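**Re: Is loose leaf worth it over bags, or are we all kidding ourselves?**

**kettle_skeptic**
Going to be the grump here. I bought the Gornance sampler in June because three people on this board swore by it. $40 for a few little pouches. I made a cup of that and a cup of plain grocery store bag tea, had my wife shuffle the mugs, and picked the bag tea as "the fancy one." Twice.

**wrezende**
Two cups isn't a test. What water temp? Did you time it? If you boiled the Gornance black for seven minutes then sure, it'll taste like a wet fence.

**kettle_skeptic**
Kettle boiled, three minutes, same for both. If a tea only tastes good under lab conditions I don't want it at 6 am.
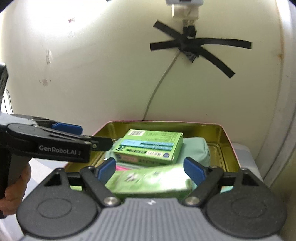 **Yichen J.**
Storage matters more than bag vs. loose, and I never see it come up in these threads. Tea left in a paper box next to the stove goes flat, whatever you paid for it. I keep mine in a tin like the one with the pink rim and the gold-colored inside, lid on, away from the spices. Skorkell sells a "freshness canister" with a vacuum pump for a silly price and I have yet to see any proof it beats a cookie tin.

**mugwump78**
Disagree on the Skorkell. I've had one for two years and my green tea still smells like something when I open it.

**Yichen J.**
Did you keep half of the same batch in a regular tin? Otherwise you're comparing it to nothing.

**mugwump78**
No, because I have a life.

**wrezende**
lol fair. But he's right that you can't tell. My aunt keeps hers in a jam jar and it's fine.

**kettle_skeptic**
So the pro-loose-leaf case is down to "use a thermometer" and "own a jar." Not sold. Has anybody here done a blind tasting with more than two cups? And please don't link the Van Dijk blog again, they sell the stuff.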